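November, natural dye bench, notebook 2

Second round of the madder baths with the Wurnar wool. The first skeins came out more brick than red and I wanted to see how much of that was our tap water. Nighat thinks most of it is. The supply at Brondamlow is hard enough to fur the kettle in a fortnight, so she may well be right, though hard water is supposed to help madder along.

Scoured two skeins in the morning with the usual soap, rinsed until the water ran clear, then into the alum. Weighed the wool dry before scouring this time, having forgotten last time. 200 g in all. Left it to cool in the pot overnight with the lid on.

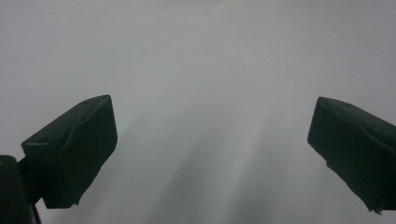 Ground root came from the Jugah sack, which is older than the one we used in spring and smells dustier. Soaked it in a muslin bag in rainwater from the butt. Another 200 g, so equal weights of root and wool. Juwita would use half that and run it longer. I said I'd try hers next, on the leftover Presine yarn, as there isn't enough Wurnar to keep splitting it.

Brought the bath up very slowly. It went over temperature once while I was on the phone and I took the pot off the ring until it settled. I don't know if that was long enough to bring the brown out. Note for next time: use the small ring, the large one has no proper low setting.

Pulled the first skein after roughly 22 minutes at heat, as a pale sample. It is a soft orange, close to the inside of a melon. Nighat likes it better than the red and wants it for the sample book. Second skein stayed in until the end of the afternoon and then sat in the cooling bath.
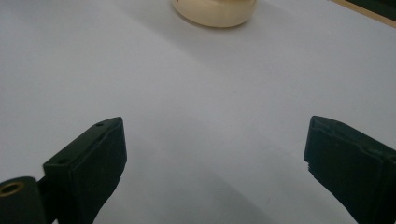 Rinsed both this morning. The long skein is clearly redder than anything from the first round, still a bit warm for what I was after. Some colour came away in the first two rinses, hardly any in the third. A patch near the tie is paler where I had knotted it too tight, same mistake as the weld in September. Figure-of-eight ties from now on, and loose ones.

To do:
Juwita's half-strength bath, tap water, Presine yarn
Cut lengths from both skeins for the window fade test
Label the Jugah sack with the year
Ask Nighat where the spare muslin went
Keep the spent root for an exhaust bath, it is in the lidded bucket by the sink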